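Dobrar roupa escura em cima de superfície branca resolve mesmo o problema dos pelos?

Enviado por Trollau

Li numa página de dicas que, para ver cotão e pelos em tecido escuro, basta pousar a peça numa superfície branca e alisar. Tenho 11 camisolas verde-escuras e pretas, e desconfio que isto seja conversa para vender rolos adesivos. Alguém experimentou a sério?

Oľga Tóth
Experimentei e não fiquei convencida. O branco mostra o que cai da peça, mas o que está agarrado ao tecido continua lá. O que ajuda é luz de lado, de um candeeiro baixo, e escovar sempre no mesmo sentido. Demoro 3 minutos por camisola, e o rolo fica na gaveta.

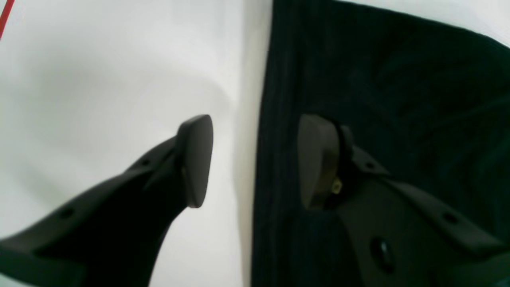 E os vincos, saem só com a mão?
Os leves saem se a peça ficar estendida umas horas. Os da dobra antiga pedem vapor, com o tecido do avesso.

Quanto às tábuas de dobrar, daquelas da Jekix, tive uma e dei-a. Faz rectângulos muito certinhos que se desmancham quando se tira a peça de baixo. Prefiro dobrar em terços, à mão.

Lowther2557
Discordo em parte. Em cima da colcha escura não vejo nada, em cima do lençol branco vejo logo o cotão à volta da peça. Já é alguma coisa. Mas sim, o vapor é que faz o trabalho, e quem diz que a malha grossa fica lisa só com a mão nunca dobrou malha grossa.

Fleso
lava tudo do avesso a 60 e pronto
(edit: algodão!! lã não)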